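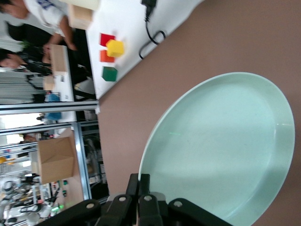

the mint green one, on the brown table

kurcombe_kitchen
Posted Sunday

I have 5 of these in the pale green and want to fill the set out to eight. They came from my aunt with no box. No mark on the underside that I can find. The rim is raised a little but the plate is mostly flat. Does anyone know if the color was sold under more than one name? I've seen listings for "mint," "celadon" and "seafoam" and I can't tell if they're the same glaze.

tealeaf60
Sellers make those names up. Celadon is a type of glaze and most of what gets listed that way isn't celadon. Search "mint plate" plus the diameter and ignore the rest. What's the diameter?

kurcombe_kitchen
10 and a half inches across the rim.

Munshi
I'd stop trying to match. I spent two years on a yellow set and every plate I bought was a shade off. Different batches, different amounts of wear. Under kitchen lights you see it right away. Now I mix on purpose, green with white or cream, and it looks fine.

tealeaf60
Disagree. A shade off doesn't matter once there's food on it. Matching the shape matters a lot more. If the rim is a different height they won't stack right and you get chips.

Munshi
We eat at the same table every night and I notice it. Maybe you don't.

DDvoracek
Stacking is a good point. Put paper towel or felt between them whatever you end up with. I lost a plate from a stack of nine in April because the foot ring on one was rough and it ground into the plate under it. Run your finger around the bottom before you buy. If it feels like sandpaper you can smooth it with a wet diamond pad, but wear a mask and keep it wet.
— Dušan Dvořáček

oldsasov
Are yours stoneware or plastic? There was a lot of melamine in that color and it doesn't always show in a picture. Tap it with a spoon.

kurcombe_kitchen
Ceramic, it rings. Heavy too.

oldsasov
OK. Then don't trust the dishwasher with it until you know more. Pastel glazes can go dull. My sister ran hers on the hot cycle and they were chalky inside a year.

tealeaf60
That's the detergent, not the heat. Use half as much.

oldsasov
She used the same detergent on her white ones and they're still shiny.

Bustero
Might be easier to buy a whole second set and sell the extras. I got 4 dinner plates and some bowls for $60 at an estate sale, and single plates were going for $18 online that week. Also ask to see the plate by a window before you pay. Flash turns mint into almost white.

kurcombe_kitchen
Thanks. I'll try estate sales first. If I can't find a match by summer I'll get 3 plain white ones like Munshi says.

Munshi
Get cream. White will make the green look gray.

tealeaf60
It will not.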